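Contents Previous Next Glossary

Household Economics: Opening Chapters

Chapter 11: What Is a Thing Worth?
Ketill Nørgaard and Snædís Ketilsson, revised February

Most books on valuing household goods begin by telling you that everything has a fair price, and that a trained person can find it. We doubt this. In the Stulby sales we followed for this chapter, one walnut writing desk was valued by 13 dealers, and their figures ran from 15 crowns to 646. All of them had handled desks for years. All of them gave reasons.

The usual reply is that the low bidders were careless and the high ones hopeful. Perhaps. But ask a dealer which he is and see what he tells you. 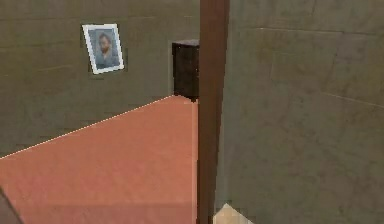 Sentiment is the part of value that the older manuals, Afridi's among them, treat as a nuisance to be subtracted. Take away the owner's feelings, they say, and the true price is left. We have never seen the sum done convincingly. A small portrait of a bearded man in a thin white frame, hung slightly crooked on a wall, may be a grandfather to one household and a spare frame to the next. Afridi would have us choose the second figure and call it neutral. It is only the price a stranger would pay, and strangers have their own tastes.

The Vitari method, set out in section 11.2, claims to solve this by averaging. Readers should keep the Stulby desk in mind as they work through it, and ask what exactly an average of those bids would measure. The Stindska tables come later and have troubles of their own.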